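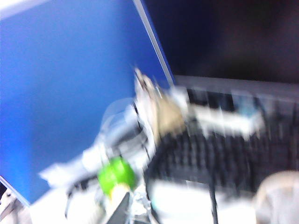

The laptop and a blue panel, blurry.

Sep 15, 2019

I moved to Jedville in June with two suitcases and a belief that I was a person who could learn to bake bread. I still have one of the suitcases.

Everyone at work had a starter. They talked about theirs the way people talk about toddlers, including the part where they show you pictures while you're eating. Chih-ming Fung gave me a jar of his and a page of directions, and the directions began "700 grams of good flour." I stood in the store for a long time trying to work out which flour had been good. I bought the one with the nicest bag.

My first loaf could have propped open a church door. The second one had a hole in it big enough to keep your keys in. I ate both, with a lot of butter, because I was raised that way and because the flour with the nice bag is not cheap.

So I started reading. This was a mistake. Bread people on the internet agree on nothing except that you are doing it wrong. One man told me my kitchen was too cold. A woman in Clondton told me it was too warm, and she had never been to it. I had 14 tabs open at one point, and four of them were about water.

By August I was getting up at five to fold dough, me, who has missed flights that left at noon. The loaves got rounder. One of them made that crackling noise while it cooled and I called my sister to let her hear it over the phone. She said it sounded like a bad connection.

Then I went away for a long weekend and left the jar on the windowsill. I won't describe what I came home to. Chih-ming was kind about it and has offered me another scoop, and I've told him maybe after the holidays. Meanwhile the bakery on Asante Street does a very decent rye, sliced, and they open at seven.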